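Progress Report: Replacement of Water Mains and Service Lines, Plirkovska District
Reporting period ending August
Prepared for the grant manager, Small Systems Infrastructure Program

Status

The project is in its construction phase. The upper loop has been laid, pressure tested and put into service. The lower loop is open along part of its length. The creek crossing has not started and is the item most likely to move the completion date. Spending is below the planned curve for the period, almost entirely on account of the crossing.

Work completed

The contractor, Cesari, laid 3000 feet of new ductile iron main between the reservoir outlet and the school intersection. All pipe in this section is at or below the design depth except for one short run beside the old bus shelter, where rock was met above grade. Insulation board was placed over the shallow run and the change is recorded on the as-built drawings.

Seven hydrants have been set. Each was flushed and flow tested after the main was chlorinated. Bacteriological samples from the upper loop came back clear on the second round. The first round showed coliform at the sampling tap nearest the reservoir, and the section was flushed and disinfected again before resampling. The cost of the second disinfection was carried by the contractor under the terms of the contract.

Service lines have been transferred for 200 properties out of a planned 300. Where the existing line on the customer side was found to be lead or galvanized steel, the owner was offered replacement up to the foundation wall under the grant. Most owners accepted. Refusals are on file with a signed form, and those addresses stay on the inventory as open items.

The old cast iron main in the upper loop was cut and capped at both ends. It will be left in the ground. Valve boxes belonging to it have been removed down to subgrade so that they do not interfere with paving.

Work in progress

Trenching on the lower loop is proceeding downhill from the pump house. Groundwater in the trench has been higher than the borings suggested, and the contractor has run dewatering pumps overnight on several occasions. Complaints about pump noise were received from two households. The pumps were moved to the far side of the road and fitted with enclosures.

Meter installation follows the service transfers. The meters supplied by Wimo are read by radio, and the district office can now collect readings for the whole upper loop without entering private property. Some of the first batch reported a low battery on installation. They were returned and replaced at no charge. The billing software accepts the new readings, but the import has to be started by hand each month, and a permanent fix is pending with the software vendor.

Temporary paving is in place over all closed trench. Settlement was observed at the school intersection and the patch was topped up. Permanent paving is scheduled after the lower loop is finished, so that the road is milled and surfaced in one operation.

Creek crossing

The design by El Idrissi calls for a directional bore under the creek bed with the new main inside a steel casing. The permit application was returned with comments on the entry pit, which the reviewer considered too close to the bank. A revised layout has been submitted that moves the pit back into the public right-of-way. The bore becomes longer as a result, and the casing quantity goes up accordingly.

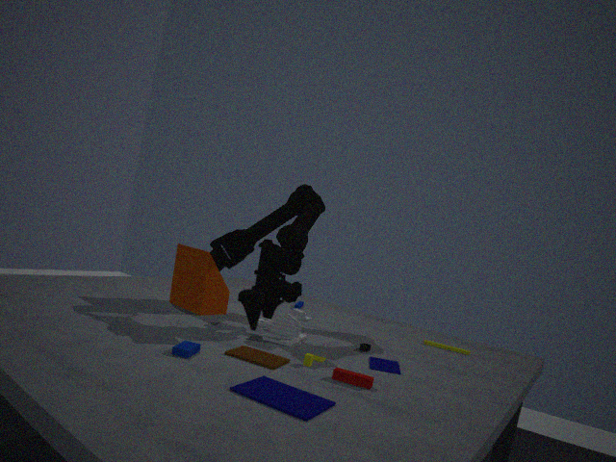 In-stream work restrictions do not apply to a bore, but the permit will carry a condition that drilling fluid be monitored for loss to the creek. The contractor has been asked to submit a containment plan ahead of the permit so that the two reviews can run in parallel. Until the crossing is complete, the lower loop is fed from one direction only. A break near the pump house would leave the lower loop without supply, and an emergency connection hose is kept at the pump house for that case.

Budget

No transfers between budget lines were made in this period. The contingency line has been drawn on once, for rock removal on the upper loop. The longer bore will require a second draw, and a change order will be sent for approval when the permit drawings are final. Present estimates place that change order within the remaining contingency. The local match is paid up to date, and copies of the invoices are attached to the reimbursement request.

Schedule

Completion of the lower loop is expected within the current construction season if groundwater conditions do not worsen. The crossing depends on the permit. If it is not issued before the ground freezes, the bore will be carried over to spring, and a no-cost extension will be requested at that time.

Items requiring a decision from the grant manager

Confirmation is requested that customer-side replacement remains eligible where the line is galvanized steel with no known lead upstream. The original award letter does not address this case. Service transfers on the lower loop will continue in the meantime, with such lines recorded and left in place.

The next report will include the as-built drawings for the upper loop and the updated service line inventory.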